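Finishing > Tops and worktops > Water-based lacquer over old hardwax oil, pale top

siebe_dewulf
Joined: September
Posts: 29

I have a pale table top that was coated with Rirley hardwax oil by the previous owner. I want to move to a water-based lacquer (Nulell matt, the two-part version) because the top gets cooking things put down on it most evenings and the oil needs topping up too often.

The Nulell data sheet says "sound, clean, free of wax" and leaves it there. I have sanded a test patch on the underside to 180 grit and wiped it with white spirit.

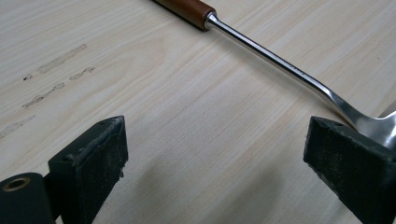
The lacquer pulled back into small craters on half of the patch and lay flat on the other half. Same tin, same mix, same roller. Both halves were left overnight before coating. Is there residual wax in the grain, or did the white spirit leave something behind?

Siebe Dewulf

planestop
Posts: 267

Residual wax. White spirit thins it and moves it about. It doesn't take it off unless you change the cloth constantly. Sand to 100, vacuum, then go back up through 150 and 180. Then use a dewaxed shellac as a barrier coat before the Nulell.

lowermill

Disagree on the shellac. You are putting a brittle film under a flexible one on a surface that takes knocks. Two-part water-based wants a mechanical key into timber. If the wax is gone you don't need a barrier, and if it isn't gone the barrier is hiding a fault.

planestop

Thin shellac is used under water-based all the time. Do you have a failure you can point to?

lowermill

Yes, a counter in Skorkness, supplied by Baudry. It lifted in plates near the sink within a year. Shellac doesn't like alkaline cleaners, and once the topcoat is scratched through they get to it.

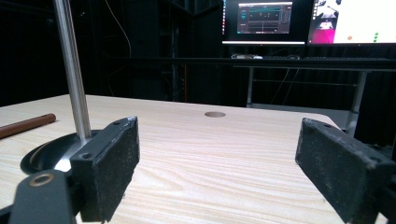
Sanding direction matters more than people allow for on a job like this. A random orbital is fine for the bulk removal, but the last pass should be by hand, with the grain, and with a hard block. On a top like Siebe's, with fine straight lines running the whole way across, any swirl left at 180 will show under matt lacquer as a grey patch. Check it with a lamp held low before you mix anything.

siebe_dewulf

Noted. I had been finishing with the orbital. Does the grit order hold if it turns out to be veneer? I can't tell from the edge.

planestop

If it's veneer, do not start at 100. Start at 150 and stop as soon as the dust comes off dry. Oily dust clogs the paper and goes yellow.
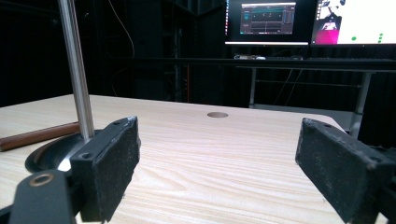 Colour is the other thing to settle before you commit. Hardwax oil warms a timber slightly and water-based does almost nothing to it, so a patch sanded clean will look lighter than the rest. With wood as light as yours the difference may be small, but a patch in the middle of the top is where it would be noticed. Do the entire surface in one go or leave it alone.

lowermill

Agreed on that, at least.

siebe_dewulf

Then I will do all of it. How many coats?

planestop

4 thin ones. Light scuff between each — grey pad, no wire wool, the fragments rust under water-based.

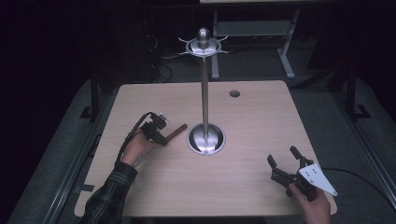
Re: Water-based lacquer over old hardwax oil, pale top
by Gayan Wijesinghe » 11/1/22

Three coats is enough on the flat if they are rolled properly, and the fourth is better spent on end grain. The place these finishes fail first is any cut edge. You have a cable hole through the top with a dark grommet in it. Take the grommet out, sand the wall of the hole and seal it with a small brush, two coats, before you do the face. The same goes for rounded corners, where a roller tends to leave the film thin. I'd side with lowermill on leaving out the shellac.

planestop

I'd still want the barrier. But pulling the grommet is right, I missed that.

siebe_dewulf

Grommet is out. There is bare fibre inside the hole, no sign that oil ever got in there. Will sand the underside again first and report on the craters.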